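# Two milliseconds

2/17/26

I have spent most of this month arguing with a timestamp.

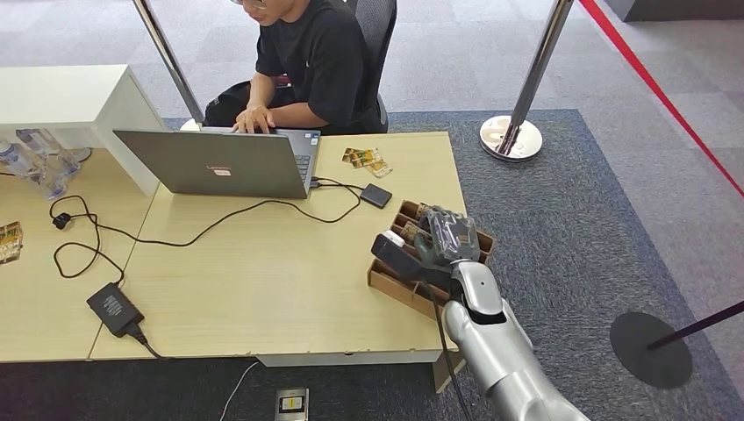 Stenley, our grasp planner, wants joint states and camera poses from the same instant. Rallard, the driver layer, stamps each message when it feels like it. The gap was 79 ms on a bad run, so the planner kept politely aiming for where the hand used to be.

I tried a bigger buffer first. It made everything equally late, and I called that progress for an afternoon.

The fix was 19 lines in the Khunthong bridge: stamp at the read, interpolate, throw out anything stale. Now we're at 2 ms. The log viewer still sorts its columns alphabetically, and I've been promised a new one since May.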